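Endarus publishes good practice guide for two-arm tabletop robot cells

Free guide sets out checks for small teams working with robot arms and household objects

Previdby, December – Endarus has published a good practice guide for teams that run two robot arms over a shared table. The guide covers the layout of the cell, the handling of objects and the records an operator should keep. It is free to download and may be copied for use inside any organisation.

The guide was written by the Endarus bench safety group with help from the test house Gerketitz. A draft went out for comment in the spring and drew 574 responses, mostly from small workshops and teaching labs. The section on cables was rewritten as a result.

"People told us the draft read as if everyone had a factory floor," said Géza Somogyi, who edited the guide. "Most of them have one table and two arms. They wanted to know what to check before they start, and who signs for it." 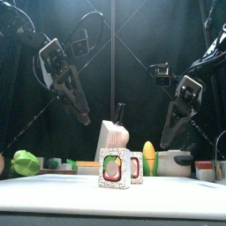 Two robot arms with wrist-mounted cameras over a table set with a knife block, a cooking pot and food-shaped items.

What the guide asks for

The main part of the guide deals with the space that both arms can reach. Teams are asked to agree this area in writing, mark it on a plan of the cell and set speed limits for it. Both arms should be stopped before anyone puts a hand over the table, even to pick up a dropped item.

Cables get a chapter of their own. Wrist cameras add a moving loop to each arm, and the guide asks operators to take each arm slowly through its full range with the camera fitted. The check is repeated whenever a camera or gripper is changed.

Objects are sorted into classes by weight, edge and grip. Anything over 400 grams needs a written grip test before it is used in a shared task. Real blades are left out altogether, and knives should be replaced with blunt stand-ins. The guide also asks that the table be cleared and reset between tasks – leftover items were the most common cause of stopped runs reported in the comments.

Record keeping is kept short. The log sheet fits on one page and has space for the operator, the task, the object list and any stops. Logs should be held for three years.

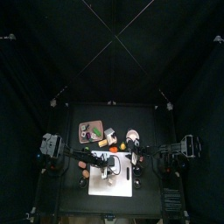
Trial use and next steps

The workshop firm Tang used the draft for 600 hours of bench work before publication. Its operators asked for a shorter start-up check, and the final version now has separate lists for the first run of the day and for a change of task.

"The long list was being skipped, so we cut it," said Somogyi. "A check that gets done is worth more to us than one that covers everything."

The guide is voluntary and does not replace national law or any standard that already applies to a site. Endarus will review it once a year and will take comments at any time through the form on its website.

Printed copies can be ordered from the Endarus office in Previdby. Training notes for supervisors will follow.

Ends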